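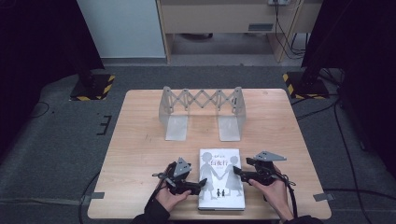
用手持夹爪录动作这活儿,我干了有一阵子了,家里和工作间两头跑,攒了一堆小规矩。群里老有新来的朋友问:“桌子怎么摆?书老是滑怎么办?线怎么走?”每次打字打到手酸,干脆写成一篇放这儿,以后直接甩链接,哈哈。

先说桌面。桌上东西越少越好,这一条我放第一位。我自己的规矩是:这一段要用到的东西留下,别的统统下桌,水杯、手机、螺丝刀、啃了一半的饼干,一样都不许留。桌面先用拧干的布擦一遍,再拿干布收一遍。木头桌面别喷那种亮光护理蜡,我喷过一回,书往上一放滑得跟冰壶似的,后来擦了两天才擦干净。

桌子的位置定好以后就别动了。我习惯在两侧贴胶带做记号,灰色布基胶带最好用,撕得断,揭下来也不太留胶。万一留了胶,用吹风机热风吹一会儿,拿旧会员卡慢慢刮,刮完用酒精棉片擦。上漆的桌子先在背面试一小块再擦,别一上来就往正面招呼!胶带每年3月我会全部换一遍新的,旧胶带放久了边上会卷,卷起来就粘灰,还容易勾住袖子。

再说线。线是我最啰嗦的一件事。手腕后面那一截一定要留出活动的弯,别绷直,也别长到能在桌面上拖来拖去。我的做法是先把两只胳膊伸到最远的地方,看线还松不松,松就对了。地上的线顺着桌子边走,能贴地就贴地,人要走过去的地方用压线条盖住。插线板放高一点,别扔在脚边,我以前就是一脚踩在开关上,录了大半天的东西没存上,那个心情啊……

支架底座这块,我们Sidalia工作间的内部规矩是底座四周必须贴黄黑警示胶带。有人嫌丑,我倒觉得挺好看的。深色地面配黑色底座,不贴这一圈真的太容易踢到了。贴的时候有个小窍门:先把地擦干净晾干,胶带从一个角开始,一边撕一边用抹布按过去,拐角的地方剪断重新起头,别硬折,硬折的角过几天准翘。

衣服也讲一讲。袖口要收紧,我一般穿黑色长袖,袖子盖到手腕,颜色统一,前后录的东西放一起看着也舒服。手链、手表、宽松的毛线袖子都先放一边。指甲剪短,手出汗多的朋友旁边备条小毛巾,夹爪的握把每次换人都擦一遍,这是卫生问题,没得商量。

下面说说夹东西的讲究。

精装书算是比较友好的道具,有硬壳,两边一夹就能受力。平装书就麻烦,一夹就拱起来,我会先拿两根皮筋试着捆一下。书要平放,书脊朝哪边提前定好,整批都照着来。两只夹爪先停在书的左右两侧,高度差不多了再一起往里合,慢一点,别一只先顶上去把书推跑。夹住以后先停一拍再抬。带护封的书,护封摘掉,不然你抬的是护封,书还在桌上躺着呢。

自己喜欢的书别拿来当道具!夹久了封面边上会磨白,心疼。我现在都去旧书摊挑,品相一般、内页没发霉就行。买回来先拿软橡皮把封面的脏印擦一擦,再通风放几天。

那种能伸缩的格子架子,还有各种带铰接小轴的折叠件,录之前先用手来回拉几次,看看有没有哪一节发涩。发涩的别上油,油会跑到夹爪指面上,之后夹什么都打滑,用软毛刷把轴那里的灰刷掉,多半就顺了。半透明的塑料件容易留指印,拿眼镜布擦就可以。暂时用不到的架子,放桌子靠里的那一边,给胳膊让出地方来。

时间上,我给自己定的是录15分钟歇一次,歇的时候把夹爪放下,手腕转一转,肩膀也动一动。别逞强,手一累动作就开始抖,抖的那些片段后面全得挑出来扔掉,白忙活。两只手配合的任务尤其费神,我一天最多安排4组,再多脑子就糊了。

命名和记录也算规矩的一部分。我用的是一本普通的横格本,名字很土,就叫“流水账”,每一段写编号、道具、谁录的、有没有重来。上次给Flilel项目整理的时候,138段里有几段没写道具,我一个个点开重看,看得眼都花了。从那以后我是录完一段写一段,笔就用绳子拴在本子上,免得找。

收工的顺序也说一下,照着做不容易落东西:

先把夹爪放回托盘,指面朝上。
再关电源,等灯灭了才拔线。
线绕大圈,用魔术贴扎带松松扎住,别用橡皮筋,放久了会发粘。
书和小道具归到盒子里,盒盖上写清楚。
桌面擦一遍,地垫用吸尘器过一遍,小碎屑特别爱往地垫的纹路里钻。
两边的帘子抖一抖灰,黑帘子落了灰特别显眼。

关于夹爪指面的清洁,多说一句。橡胶指面用清水打湿的布擦就够了,酒精偶尔用可以,天天用会发硬。螺丝每个星期摸一遍,松了就拧回去,手感紧了就停,别使蛮劲,塑料安装板被我拧裂过一块,重新打印等了好久。

想到的先写这些。关于帘子怎么挂、灯怎么打才不会在桌面上留一大片反光,我还在试,试明白了再来补。大家有自己的土办法也欢迎留言,特别是对付手心出汗的,我是真的需要!

2021年11月7日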